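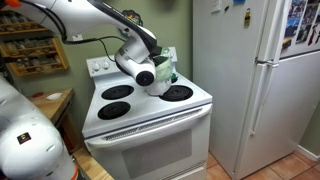

Print this page | E-mail this page

Trodwood Student Manipulation Project
Progress report to the Menzies education grant
Reporting period: second term, to the end of November
Submitted by Mireille Abu Hammour, project supervisor

1. Status

The kitchen task set is behind plan by one work item. All other items are complete or on schedule. Spending is within the approved budget and no transfer between lines is requested.

The project now has 17 enrolled students, divided into controls, perception and task design. Each group keeps its own log. Logs are merged at the end of the week and reviewed by the supervisor before any change is made to the shared code.

2. Work completed

Site setup. The arm was moved from the bench to the kitchen at the start of the period. Base position was measured against the stove and the counter edge, and the measurements were entered in the workspace model. The model treats the stove, the refrigerator and the wall behind them as fixed obstacles. The spice racks were added after the first planning review, when the controls group noted that the elbow passed close to them on approaches from the left.

Container placement. The task requires the arm to place a container on the cooktop and release it without shifting it. The burners are off at the breaker for all runs. The test series consisted of 200 attempts, of which 94 met the placement tolerance. The acceptance figure in the work plan is higher, and the item remains open.

Failure review. The task design group sorted the failed attempts by cause. The largest group was release error: the container moved as the fingers opened. The second was height error over the coil burners, which do not present a flat surface to the depth estimate. The remaining failures were planning timeouts, most of them with the wrist turned back toward the base.

Software. The Mevach planner interface was rewritten by the controls group. Joint limits are now read from one file. Previously they were set in three places, and two of the values disagreed. The old interface has been removed.

3. Work in progress

The perception group is replacing the single height estimate with a lookup by burner position. Code is written and has been run on recorded data only. Live runs begin next period.

Cable routing is under review. The present routing limits wrist rotation on some approach paths, and the planner has no knowledge of it. A software limit on the last joint is in place until the routing is changed.

4. Student assessment

Each student gave one technical talk during the period and submitted one written test procedure. Procedures were graded on whether a student from another group could carry them out without asking questions. Most needed one revision. The recurring fault was a missing start position for the arm.

5. Risks

Access to the kitchen ends at 6 p.m., which limits a long test series to a single session. If the height lookup does not raise the placement rate, the group will propose a flat cover plate over the burners. This would change the task as described in the grant and would need Menzies approval.

The Stultska regional entry form requires a recorded run with no operator input. No qualifying run has been obtained so far.

6. Next period

Complete live tests of the height lookup. Repeat the placement series at the same length. Reroute the cable and remove the temporary joint limit. Submit the Stultska entry if a qualifying run is obtained.

Revised dates for the open item are in the attached schedule.

Print this page | E-mail this page
3 shares | 0 comments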